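Rapport de projet de groupe – Module « Grandes cultures et conduite du sol »
Effet de la date de destruction du couvert sur le ressuyage d'une parcelle limoneuse avant semis de maïs

Groupe 4
Rapporteuse : Sosina Worku

1. Contexte

La parcelle Anen se trouve en bas de pente, sur un limon battant qui reste froid tard au printemps. L'exploitation Woldegiorgis y sème du maïs grain derrière un couvert de féverole, phacélie et avoine. Jusqu'à présent le couvert était détruit juste avant le semis, et l'exploitant constatait deux choses certaines années : un sol sec et dur en surface, encore plastique dessous, et des limaces.

Il nous a demandé si une destruction dès février permettrait d'entrer plus tôt dans la parcelle sans tasser. Nous avons repris cette question pour le projet.

2. Dispositif

Nous avons comparé quatre modalités :
– A : destruction en février, par roulage sur gel ;
– B : destruction en mars, par broyage ;
– C : destruction en avril, par broyage, huit jours avant le semis ;
– D : témoin sans couvert, sol laissé nu depuis le déchaumage.

Chaque modalité occupe une bande de 20 m de large sur toute la longueur de la parcelle. Il n'y a pas de répétition. L'exploitant ne pouvait pas multiplier les passages, et nous avons accepté cette limite dès le départ. La bande D est du côté du fossé, ce qui la favorise un peu pour l'écoulement de l'eau.

Le maïs est la variété Milby, semée le même jour sur les quatre bandes, avec le même réglage de semoir. Aucun engrais starter n'a été apporté.

3. Mesures

L'humidité a été suivie avec une sonde Usix prêtée par l'établissement, à deux profondeurs (10 et 25 cm). Les relevés ont été faits le matin, avant 9 h, au cours de 11 visites. Au total nous disposons de 259 mesures exploitables, une fois retirées celles où la sonde avait touché un caillou ou perdu le contact avec la terre.

Nous avons complété par le test du boudin, à la main, sur une motte prise à la bêche. Le test est grossier mais il donne une réponse tout de suite : si la terre se roule en boudin fin sans casser, on n'entre pas.

Deux profils ont été ouverts après le semis, l'un en A, l'autre en C, chacun dans une trace de roue.

4. Résultats

En surface, la bande D a toujours séché la première. Elle s'est aussi refermée après chaque pluie, avec une croûte nette dès la troisième visite. À 25 cm, son avance disparaît : l'horizon était encore plastique alors que le dessus paraissait prêt.

La bande C montre l'inverse. Le couvert vivant a pompé l'eau en profondeur et le sol s'émiettait bien à la bêche. En revanche la végétation broyée, encore verte, a formé un matelas qui a gardé la surface humide, et le semoir a bourré à plusieurs endroits. C'est là que les pertes à la levée par les limaces ont été les plus visibles.

La bande A a été irrégulière. Le roulage a bien couché la féverole et la phacélie, moins bien l'avoine, qui a repiqué par taches. Le ressuyage est resté lent en mars, faute de plantes pour consommer l'eau.

La bande B donne le comportement le plus homogène : le test du boudin y a été négatif aux deux profondeurs à la même visite, ce que nous n'avons vu nulle part ailleurs.

Dans les profils, la trace de roue en A présente une zone tassée à structure lamellaire sous le lit de semence. En C elle est peu marquée.

5. Discussion

Dans les conditions de cette année, avancer la destruction à février n'a pas permis d'entrer plus tôt. La destruction en mars paraît le compromis le plus simple pour l'exploitation – sous réserve de disposer d'un créneau portant pour le broyeur, ce qui n'est pas garanti sur Anen.

Sans répétition, nous ne pouvons pas séparer l'effet de la date et celui de la position dans la pente. Il faudrait reprendre l'essai avec des bandes croisées et peser la récolte, ce que le calendrier du module ne permettait pas.
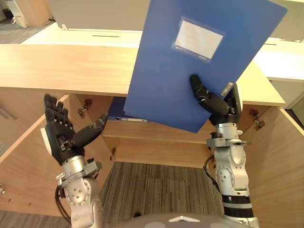
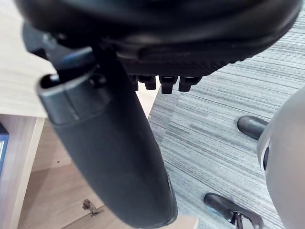

Département Agronomie et Sciences du sol – Groupe 4

Annexes

Annexe 1 : plan des bandes et position du fossé
Annexe 2 : relevés de sonde par visite et par profondeur
Annexe 3 : fiches des deux profils

Les relevés bruts sont disponibles sur demande auprès de la rapporteuse. Nous remercions l'exploitation Woldegiorgis pour l'accès à la parcelle et pour le prêt des bêches.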